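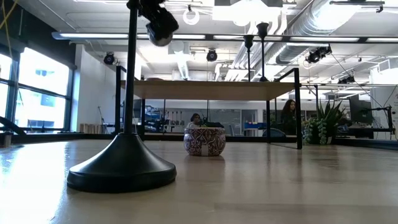 Plandik Stotcombe - Workplace Automation Meeting

Print this page | E-mail this page

We use cookies to remember your settings and to see which pages are read. Accept | Manage cookies

Minutes of the meeting held 12/12/23 in the upstairs meeting room, Stotcombe
Present: 11 staff from the bench, packing, office and dispatch teams. Apologies from the Plurwood liaison.

1. Previous minutes

Accepted with one correction. The note on glove sizes belonged under dispatch, not packing. The action on the squeaky trolley is closed (new wheels, a huge improvement, and dispatch asked for their thanks to be recorded).

2. Bako cell, first full period of use

The bench team reported on the Bako arm, which has been taking the repeat pick and place work on the patterned containers since August. The team is really pleased with it! In the last full count before the meeting the cell was given 307 picks and completed 295 of them without a person stepping in. The rest were stopped by the arm itself or by whoever was minding it, and all were logged.

Most of the stops were on shiny tabletops in strong daylight. The bench team would like to try blinds on the window side before anyone starts changing settings. Dispatch wondered whether turning the table would do the same job for nothing, and it was agreed to try that first.

There was a good long talk about labels. The bench team has got into the habit of putting the label low on the side that faces forward, and would like packing to do the same so that everybody is working to one rule. Packing is happy with this as long as the label sheets come in the smaller size - the big ones lift at the corners on a curved side.

Action: bench team to turn the table and run the same count again. Packing to order small label sheets.

3. What has changed for people

This was the longest item, and the best part of the meeting. Everyone who has minded the cell was asked to say how their working day is different.

Sore wrists and shoulders came up straight away. Two people who used to do the repeat picks for most of a shift said they go home feeling better, and one has taken up swimming again. Several people said the work is more interesting now, as they get to decide what the arm tries next and can see the results the same afternoon.

It wasn't all praise. Minding the cell can be lonely compared with the old bench, where you could chat with your hands busy. It is also tiring in a different way, because you are watching and waiting, and an hour of that feels longer than an hour of packing. The meeting agreed that nobody should mind the cell for more than 2 hours without a swap, and that the swap should be written on the roster so people don't have to ask for it.

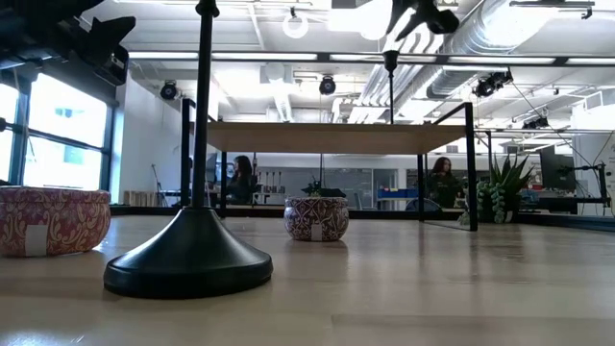 The office team asked about noise. People at the desks nearest the benches said the arm itself is fine, and they have mostly stopped hearing it, but the stop tone is sharp and makes them jump. Bench team thinks the tone can be turned down or swapped for a light, and will check with Plurwood before touching it.

A question was raised about hours. Management repeated that no hours have been cut on account of the cell and that none are planned to be. Staff asked for this in writing and management agreed to put it on the noticeboard.

4. Training

So far the training has been done by sitting beside someone who already knows. People liked learning this way and want to keep it, but would also like a one-page sheet covering start-up, stopping, clearing a dropped item and who to call. The draft went round the table and was well received, though the type is too small and step four should come before step three.

Dispatch asked to be included in the next round. There was a lot of enthusiasm for this - dispatch staff often know why an item is awkward to hold long before it gets to the bench, and the bench team would love to have that knowledge at the set-up stage.

Action: bench team to fix the sheet and print it in larger type. Roster to include dispatch from the next cycle.

5. Other business

Plant watering is to stay with the office team. Please don't leave mugs on the bench side.

The fridge will be cleaned out before the break. Anything without a name on it goes in the organics bin, including the good mustard.

Plurwood will be invited to the next meeting to talk about the stop tone and the daylight trouble. The date will go out by e-mail once they reply.

Copyright Plandik. Questions about these minutes: speak to the office team, Stotcombe. | Back to top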